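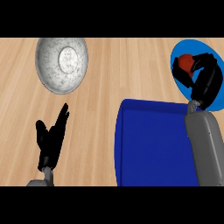
Cooking the first night's dinner in a vacation rental is my favorite travel habit, and I will happily skip a restaurant reservation for it. You've been on a train or a plane all day, your shoes are off, there's a market somewhere nearby, and dinner is whatever looked good there an hour ago! The trick is to plan a meal that asks almost nothing of the kitchen. Rental kitchens are all over the place, and I've stayed in ones with three corkscrews and no saucepan. So I build the whole dinner around a single empty metal bowl, scratched up inside and perfectly good, and treat anything else I find in the cabinets as a bonus.

What to bring from home

I keep a small zip pouch that lives in my suitcase between trips. In it are:

a folding knife with a decent blade (checked luggage only if you're flying)
a little jar of flaky salt
a pepper grinder the size of a lipstick
a flat silicone lid that doubles as a jar opener
2 clean dish towels

The towels get used more than anything. They dry lettuce, wrap bread, line a bag for peaches, and stand in for a potholder. My friend Inês Prata also packs a microplane, and after eating her orange zest on everything for a week in August I'm close to converting.

Leave the olive oil at home. It leaks. I learned this in Somden, where I wore one clean shirt for the whole weekend.

Before you go

Message the host and ask two things: is there oil and salt, and when does the nearest grocery store close? That second one matters a lot in small towns. In Plinar everything shuts by early evening, and on a Friday the bakery sells out long before that. If you're getting in late, buy bread and something sturdy like beans or hard cheese before the last leg of the trip.

Shopping when you get there

Drop your bags first. Have a quick look in the fridge and the cabinets, take a picture of what's there with your phone, then go. I give myself around 24 dollars for two people, more if there's a cheese counter.

Look for one of each:

Something juicy. Tomatoes, cucumbers, melon, citrus in winter.
Something filling. A can of white beans, a cooked grain from the deli case, day-old bread.
Something salty. Olives, capers, feta, a tin of sardines, a few slices of ham.
Something green. Herbs if they sell them in bunches, otherwise arugula or a small head of lettuce.
A lemon, or the smallest bottle of vinegar on the shelf.

Ask the person behind the counter what they'd put with it. I do this even when my grasp of the language is terrible, and I've come home with some wonderful things that way, including a smoked cheese I still think about and have never managed to find again.

Putting it together

1. Wash the bowl and your knife, even if they look clean. Rental dishes sit around between guests.

2. Cut the juicy thing into big, uneven chunks and put them in the bowl. Salt them well and leave them alone for 10 minutes. Open the wine, find the light switches, argue over who gets which side of the bed.

3. Rinse the beans if you're using them and tip them in with all those lovely juices. If it's bread, tear it up and let it soak a minute or two longer.

4. Squeeze in half the lemon, add two good glugs of oil, and toss it with your hands. Taste. It almost always wants the other half of the lemon.

5. Add the salty thing and go easy on more salt until you've tried a bite with it in.

6. Greens and herbs go on last, right before you eat. Tear the herbs so you don't have to wash a cutting board.

Eat it straight out of the bowl with whatever forks you can find, plus more bread.

If there's a working stove

Two eggs, boiled for eight minutes, turn this into a proper supper. A tin of sardines warmed in a pan with garlic is great too. I wouldn't go further than that on the first night — save the roast chicken for day three, when you know whether the oven dial means what it says.

Leftovers and breakfast

Anything with tomatoes and beans holds up fine in the fridge overnight under that silicone lid. Greens won't, so only add as much as you'll finish. In the morning I pile the leftovers on toast with another egg. Anything made with soaked bread should be eaten the same night, in my opinion, although Getachew Berhe fries his in a pan until the edges go crisp and swears by it.

Before you check out, leave the unopened stuff on the counter with a note. Half of my best first-night dinners have started with somebody else's jar of capers, and I love being able to pass one along.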